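The Quiet Work of Public Conveniences

Mildale once kept its public lavatories open from dawn until the last bus. By the time the council reviewed the service in June, only two of the town's buildings remained in use, and the future of both was in doubt.

The review, led by Konrad Eberhard, received 375 written replies. Many came from older residents who had stopped visiting the market, and from parents who planned each trip around the library's opening hours.

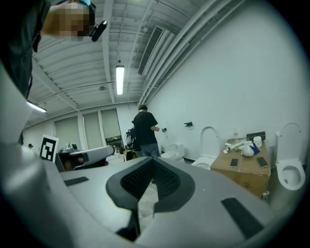
Mr Eberhard's report recommends that the council pay local businesses a yearly sum to open their facilities to the public. The Arnardóttir bakery and the Fitirden garden centre have agreed to join, and a third site is under discussion. Signs will be placed within 100 metres of each entrance.

Critics of the plan argue that a shop may close early or change hands - and that a customer's welcome is not the same as a public right.
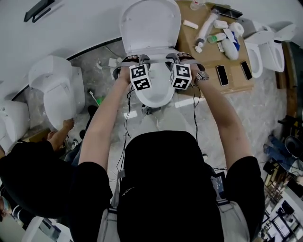 The report accepts this point in part. It proposes that the building beside the bus station should stay in council ownership, with longer evening hours and a cleaner on duty until 10 p.m. Funding has been set aside for three years, after which members will be asked to vote again.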